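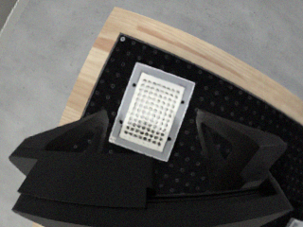 Plate Mover FAQ

I get a lot of the same questions about my plate-handling arm, so I finally typed up the answers. I build it in a corner of the Ludcombe shared workshop and finish the fiddly bits at home on the kitchen counter.

What does it do?

It picks up a multi-well plate and puts it down somewhere else. Yep, that's the whole job! I wanted something that could feed plates to my little homemade reader while I go eat dinner, and it grew from there.

Do you test on the real arm or in simulation?

Both, but simulation first, always. I keep a model with the gripper, a perforated board, a gray holder and a white plate on a wooden tabletop, and I try every new grasp in there before I let the motors have a go. My last batch was 285 simulated pickups and 282 of them ended with the plate where I wanted it. I'm still grumpy about the other three.

Why is the holder sitting crooked?

On purpose! If I only ever practice with it lined up nice and square, the arm gets spoiled. I turn the holder to a random angle at the start of each run (up to 40 degrees either way) and the code has to work out the approach.

Does the gripper grab the plate or the holder?

The holder, for now. It has straight sides and a decent border around the plate, so there's more to hold on to. Grabbing the plate directly is on my list, but the clearance gets tight fast and I've been putting it off.

What software is it?

Mine, mostly, and it's messy. The motion part is called Jokach and the part that finds the holder is called Plustau. I pick names by mashing the keyboard, please don't read anything into them.

How long did it take?

Some 14 weekends to get to a pickup I'd show another person. Half of that went into wiring I later ripped out.

Can I build one?

Sure, go for it. Start with the simulated version, because crashing it costs you nothing. Parts list and files are on the downloads page, and the folder marked "old" really is old, so skip it.

Can I come see it run?

Most evenings after 7 I'm at the back bench at Ludcombe. Knock loudly, the dust extractor drowns everything out.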